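Is recording people folding towels really enough for a robotics class final?

posted by Noelia Arrieta
Tags: school projects, robotics, data
133 views

My son is in the second-year robotics elective at Dremville and his team's final is supposed to be "household manipulation." I expected an arm, or at least something with motors. What they do is wear cuffs with square markers on the wrists, fold things in various people's bathrooms, and save the recordings. They have 193 of them so far. The arm itself (the class owns one, it's called the Ovura) doesn't get switched on until the last stretch of the term, and he admits it might only manage a single fold by then.

I'm not against it. I did sit through the Monday parent evening and heard the word "learning" a great deal, and when I asked what happens if the towel is a different size I got a shrug. Is this a normal way to do a student project, or are they doing the easy half and hoping the grade covers the rest? Also, should he be worried that everything so far was folded by the same two kids?

Edited to add: terry towels only, no washcloths, no sheets. Grade is 60 percent demo, which is what bothers me.

Nhàn Vi
Member, Cusetport

It's a normal way to do it. I help with a club here and we went the same route last year, so take this as one club's experience.

The recording is not the easy half. It looks easy. We threw out 23 takes in the first week, mostly for markers turned away from the camera or hidden under the other arm. The software finds the wrist by the squares, so when it loses them you have a nice video of a towel and not much else. Ask him how many of the 193 they have checked. If the answer is "all of them look fine," they haven't checked.

On your other points:

Two people folding is thin. Ours was four and the result still folded like one of them, who happens to do thirds. I'd get at least one left-handed person in there.

Towel size matters and the shrug was the wrong response. They don't have to solve it, but they should record some other sizes and write down what fails.

The 60 percent for the demo is a bad rubric, sorry. I would ask the teacher in writing what counts as a demo. Our kids assumed a full fold and the judge would have accepted picking up a corner.

I'm also not convinced a bathroom counter is a good place to start. Ours had pale stone with veins running through it and shiny fittings, and I still don't know if that hurt us. One of the students blamed it for everything, which I didn't buy. A plain table first would have settled the argument.

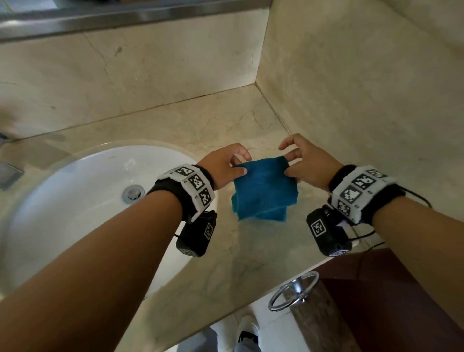 Teal towel held by the top corners, marker bands on both wrists.

Colored towels on a light counter are what I'd suggest, if only because the people reviewing the takes can see the edges.

Bùi
New member

My daughter did one of these and they got an A and the robot never folded anything. So I guess it depends on the teacher. Have him keep a notebook with dates, that's what they graded in the end. Also charge everything the night before, they lost an afternoon to that.

Noelia Arrieta
Original poster

Thank you both. I asked, and they have checked 13. He is now less cheerful about the other 180. Emailing the teacher about the demo wording tonight, and his grandmother, who is left-handed, has agreed to fold towels if somebody drives her.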